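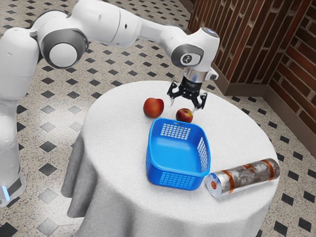
같은 사과를 집는 일인데 그리퍼를 굳이 둘이나 비교할 필요가 있느냐, 값이 싼 쪽으로 정하고 실물 시험을 앞당기는 편이 낫지 않느냐는 물음이 지난 보고 뒤에 Huda 사업팀에서 왔습니다. 시뮬레이션 결과가 실제 구매 판단에 쓸 만한 것인지도 함께 물으셨습니다. 이번 보고는 두 물음에 답할 수 있도록 시험 결과를 먼저 적고, 진행 현황과 예산은 뒤에 두었습니다.

식탁 정리 작업용 그리퍼 및 카메라 비교 과제
중간 진행 보고
작성일: 2024년 4월 4일
제출처: Huda 사업팀

1. 이번 기간에 한 일

그리퍼 두 종의 파지 비교를 마쳤습니다. 한쪽은 Randis의 관절형 두 손가락 그리퍼이고, 다른 쪽은 Masenano의 평행 개폐형 그리퍼입니다. 두 그리퍼 모두 같은 팔 모델에 붙여 시뮬레이션에서 시험했습니다. 카메라 비교는 배치 생성과 촬영까지 끝났고 분석은 절반쯤 진행되었습니다. 제어기 비교는 Lei 제어기의 연동 문제로 시작이 늦어졌습니다. 이 부분은 5항에 적었습니다.

시험 환경은 지난 보고 때 승인받은 구성을 그대로 썼습니다. 흰 천을 씌운 둥근 탁자에 사과와 파란 바구니, 은색 원통형 롤을 두고 사과를 바구니에 옮기는 작업입니다. 물체의 위치와 방향은 시행마다 바꾸었고 조명은 고정했습니다. 사과는 크기와 색이 다른 모델을 섞어 썼습니다.

2. 그리퍼 비교 결과

그리퍼마다 700회씩 시행했습니다. 사과를 들어 올리지 못했거나 바구니에 닿기 전에 떨어뜨린 경우를 실패로 보았습니다. Randis 그리퍼의 실패는 22회, Masenano 그리퍼의 실패는 39회였습니다.

실패의 성격은 서로 달랐습니다. Masenano 쪽은 사과가 바구니 테두리 가까이에 놓였을 때 실패가 몰렸습니다. 손가락이 내려가면서 테두리에 먼저 닿고, 그 상태로 닫히면 사과가 밖으로 밀립니다. 탁자 가운데의 트인 자리에서는 두 그리퍼의 차이가 거의 없었습니다.

Randis 쪽은 손가락이 바깥으로 크게 벌어지는 구조여서 좁은 자리에서 불리할 것으로 예상했습니다. 실제 시행에서는 사과 사이로 손끝 하나가 들어갈 틈만 있으면 대체로 집었습니다. 대신 사과 두 개가 붙어 있을 때 옆 사과를 굴리는 일이 있었습니다. 이 경우는 목표한 사과를 옮기는 데 성공했으면 성공으로 처리했으나, 실제 식탁에서는 문제가 될 수 있어 별도 항목으로 기록해 두었습니다.

은색 롤은 이번 비교에서 집는 대상에 넣지 않았습니다. 방해물로만 썼고, 팔이나 그리퍼가 롤을 건드린 시행은 따로 표시했습니다. 롤을 건드린 시행은 두 그리퍼 모두에서 나왔으며 대부분 접근 경로를 낮게 잡은 때였습니다. 그리퍼보다는 경로 계획 쪽에서 고칠 일로 보고 있습니다.

비교가 필요한가 하는 물음에는 이렇게 답을 드립니다. 트인 자리만 다루는 작업이라면 값이 싼 Masenano로도 충분합니다. 바구니 옆이나 물체 사이를 자주 다루는 작업이라면 Randis를 권합니다. 이 과제의 작업은 뒤쪽에 가깝습니다.

3. 시뮬레이션 결과의 한계

사과의 무게와 마찰은 추정값을 넣었습니다. 마찰을 낮게 잡으면 두 그리퍼 모두 실패가 늘고, 어느 쪽이 더 나은지도 구간에 따라 바뀝니다. 2항의 수치는 기준값 하나로 얻은 것이므로 절대적인 성공률로 읽으시면 곤란합니다.

천의 거동도 단순하게 처리했습니다. 시뮬레이션의 식탁보는 그리퍼가 닿아도 밀리거나 주름이 잡히지 않습니다. 실물에서는 손끝이 천을 함께 집는 경우가 생길 것으로 보이며, 이 문제는 실물 시험에서만 확인할 수 있습니다.

따라서 이번 결과만으로 구매를 확정하는 것은 이르다고 판단합니다. 구매 후보를 좁히는 근거로는 쓸 수 있습니다.

4. 카메라 비교 현황

배치 200개를 만들고, 배치마다 먼 시점과 가까운 시점의 영상을 저장했습니다. 확인하려는 것은 사과의 위치 추정이 시점에 따라 얼마나 달라지는가입니다.

먼 시점은 탁자 위의 물체를 한꺼번에 볼 수 있어 순서를 정하는 데 유리합니다. 다만 그리퍼가 내려가면 사과가 가려지는 배치가 있어, 마지막 접근 단계에서는 추정이 흔들렸습니다.

가까운 시점은 사과의 색과 무늬가 잘 드러납니다. 그 대신 사과가 화면 아래로 잘려 윗부분만 남는 경우가 있고, 그러면 중심 위치를 남은 윤곽으로 짐작해야 합니다. 현재 쓰는 추정 방식은 온전한 둥근 윤곽을 가정하고 있어 이런 영상에 약합니다. 붉은색 영역만으로 사과를 분리하던 초기 방식도 바꾸었습니다. 연두색이 넓게 섞인 사과에서 그쪽 면이 통째로 빠졌기 때문입니다. 지금은 색을 보조로만 쓰고 배경과의 경계를 먼저 찾습니다.

모델의 품질 문제도 한 가지 있습니다. 가까이서 보면 사과의 윤곽이 매끈한 곡선이 아니라 조금 각져 보입니다. 위치 추정에 큰 영향을 줄 정도인지는 아직 모르며, 면을 더 잘게 나눈 모델로 일부 배치를 다시 뽑아 견주어 볼 계획입니다. 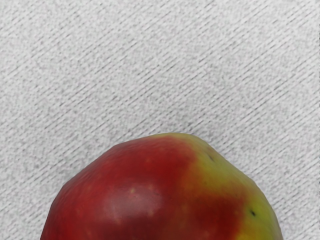 5. 지연 사항

Lei 제어기와 시뮬레이터의 연동이 계획보다 늦어졌습니다. 제어기가 보내는 손가락 위치 명령과 시뮬레이터가 받는 명령의 단위가 달라 변환 모듈을 새로 만들었습니다. 변환 자체는 해결되었으나, 그리퍼가 완전히 열린 상태에서 첫 명령이 무시되는 현상이 남아 있습니다. 원인은 찾는 중입니다.

이 때문에 2항의 시행에서는 두 그리퍼 모두 시뮬레이터의 기본 제어기를 사용했습니다. 조건이 같으므로 그리퍼 사이의 비교에는 문제가 없지만, Lei 제어기를 붙였을 때의 결과는 다시 얻어야 합니다. 전체 재시행은 하지 않고 실패가 많았던 배치부터 돌리겠습니다.

6. 예산 집행

계산 자원 사용료는 계획 범위 안에서 집행했습니다. 그리퍼 구매비는 아직 집행하지 않았습니다. 가까운 시점의 영상을 추가로 저장하면서 저장 공간이 예상보다 많이 들었고, 부족분은 소모품비에서 옮겨 쓰려고 합니다. 항목 변경 신청서는 이 보고서와 함께 제출합니다.

7. 다음 기간 계획

카메라 비교 분석을 먼저 끝내고, 사과 모델을 바꾼 배치의 결과를 같은 표에 넣겠습니다.

마찰값을 여러 단계로 나누어 두 그리퍼를 다시 비교합니다. 바구니 테두리 근처의 배치를 따로 묶어 집계할 예정입니다.

Lei 제어기의 첫 명령 문제가 풀리는 대로 제어기 비교를 시작합니다. 풀리지 않으면 첫 명령을 두 번 보내는 임시 방법으로 진행하고 그 사실을 결과에 밝히겠습니다.

실물 시험은 6월에 시작하는 것으로 잡고 있습니다. Randis 그리퍼는 대여가 가능한지 문의해 두었으며 회신을 기다리고 있습니다. 대여가 되지 않으면 구매가 필요합니다.

8. 결정을 요청드리는 사항

소모품비 일부를 저장 공간 비용으로 옮기는 건의 승인을 요청드립니다.

실물 시험에 Masenano 그리퍼도 포함할지 결정해 주시기 바랍니다. 포함하면 시뮬레이션과 실물의 차이를 두 그리퍼에서 모두 확인할 수 있고, 제외하면 시험 기간이 짧아집니다. 연구진은 트인 자리와 바구니 옆 배치만으로 범위를 줄여 포함하는 안을 제안합니다.

시행별 기록과 실패 분류표는 부록으로 첨부했습니다.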